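Fevville Shared Workshop, Equipment Support
Ticket: Right arm halts during transfer to blue bin
Location: Bromville, main floor, two-arm table
Submitted by: Jannik Voß
Assigned to: Freya Catterall
Opened: 21 Sep 2023
Priority: Normal
Status: Closed, with one follow-up item

Description of problem

The member project known as Pearce consists of two arms mounted on opposite sides of a wooden table and driven by a single Kudeck controller. The controller was purchased in 2020 and has been in regular use at the workshop. The project sorts small household and craft items into three bins along the far side of the table. The bins are red, black and blue, from left to right.

The member reports that the right arm halts when it approaches the blue bin. The arm holds its position, the gripper does not open, and the controller records a communication timeout on the wrist joint. The left arm continues its own routine until the member stops it by hand. The status lights on the right arm remain green during the halt and give no indication of a fault.

The fault was first seen after the right arm was removed and remounted to allow the table to be moved. No changes were made to the sorting program at that time. The member attempted the following before submitting the ticket:

Restarted the controller. The fault returned in the same session.
Reloaded the saved joint limits for both arms. No change.
Exchanged the left and right gripper fingers. No change.
Reduced the number of items on the table. No change.

Items in use at the time of the report included rolls of tape and small loose pieces. The member asks whether the wrist joint should be replaced.

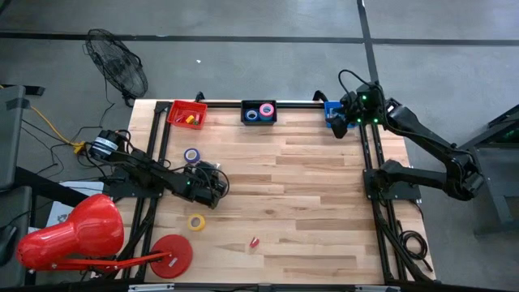 Initial response (F. Catterall)

The request to replace the wrist joint is deferred. A timeout on one joint may come from the joint itself, from the cable that serves it, or from the controller port. These should be separated before any part is ordered. The member is asked to leave the mounting plates as they are and to make no further adjustments to the arms until the inspection has been completed.

The member is also asked to supply the controller log from the last session and to state whether the halt occurs at one point in the motion or at several.

Reply (J. Voß)

The log has been uploaded to the project folder. It contains 8 timeouts, all on the right wrist. Each one occurred in the final part of the reach, with the elbow folded and the gripper above or close to the blue bin. There are no entries for the left arm. When the right arm is sent to the black bin, it completes the motion and returns.

I should add that the arm can be placed in the same position by hand, with the power off, and I did not feel any resistance.

Inspection, first session (F. Catterall)

Power was isolated at the wall and the arms were supported before any connector was touched. The mounting bolts on the right plate were checked and found tight. The connectors at the base, elbow and wrist were removed, examined and seated again. No bent pins were found. The wrist connector had not been fully closed, although its latch appeared closed from the outside.

After the connectors had been seated, the transfer to the blue bin was run at reduced speed. It completed without a halt. At full speed the fault returned on the second attempt. The loose connector is therefore recorded as a finding, but it does not account for the whole problem.

The port test was carried out next. The left and right arm leads were exchanged at the controller, and the arm assignments were exchanged in software to match. The timeout stayed with the right arm. The controller port is ruled out.
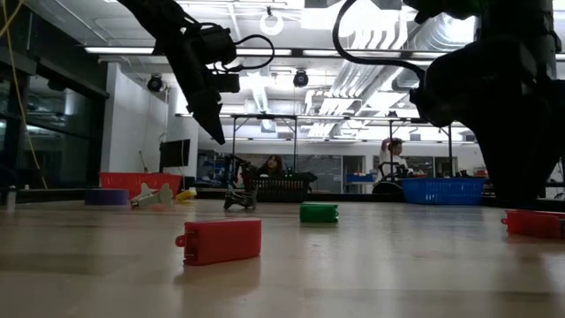
Attention then turned to the cable. On remounting, the wrist cable had been secured one link lower than on the original build sheet, and this left too little slack between the elbow and the wrist. With the elbow folded and the wrist turned outward, the cable was drawn tight against its connector. The reach to the blue bin is the only motion in the program that combines these two positions. The same reach made by hand had not included the wrist turn, and this explains why the member felt no resistance.

Corrective action

1. Released the cable ties on the right arm between the elbow and the wrist.
2. Moved the lower fixing point back to the position given on the build sheet.
3. Formed a free loop near the wrist and checked it through the full range of the joint with the power off.
4. Refitted the ties. They should hold the cable without pinching it, and a tie that cannot be turned with two fingers is too tight.
5. Set the speed limit for both arms to 70 percent in the controller settings, pending the results of the repeat test.

The left arm was compared with the build sheet and required no correction.

Repeat test (J. Voß and F. Catterall)

The table was set with the plastic cases and smaller items normally used for the project. The small gripper on its own base was left standing in front of the black bin, as the program expects to find it there. One person remained within reach of the stop button for the length of the test.

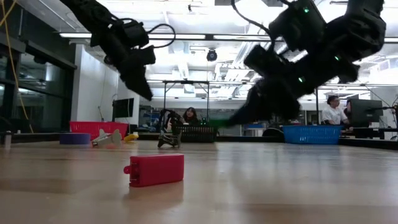
Attachment 3: Both arms above the table during repeat test, red block in foreground.

The test was run in 4 blocks, with a pause after each to inspect the cable loop. The first two blocks used the 70 percent limit. The remaining blocks were run with the limit removed. The controller recorded no timeouts on either arm. During the third block the right arm failed to pick up a roll of tape and continued with an empty gripper. This is a grip setting and is outside the scope of the ticket.

The loop did not catch on the bins or on the black frame at any point in the program. It did come close to the blue bin when the bin was pushed toward the arm. The member has agreed to mark the bin position on the tabletop.

Comment (J. Voß)

I confirm the above. The project has since been run for two further sessions without a halt. The speed limit has been put back to 70 percent by my own choice, as the items are placed more neatly at that setting. Please keep the spare wrist joint in stock and do not charge it to the Pearce account.

Resolution

Cause: wrist cable on right arm secured in the wrong position after remounting. Contributing cause: wrist connector not fully closed.
Parts used: cable ties, from workshop stock.
Parts ordered: none.

Follow-up

The wrist cable has been under strain for an unknown number of cycles and may have internal damage that was not visible on inspection. It is to be examined again in November. If a timeout appears on the right wrist before then, the member should stop work, save the controller log and reopen this ticket. A new ticket is not required.

Build sheet amended to show the fixing point for the wrist cable on each arm. Members who remove an arm for any reason are to sign the sheet after remounting.

Ticket closed by F. Catterall.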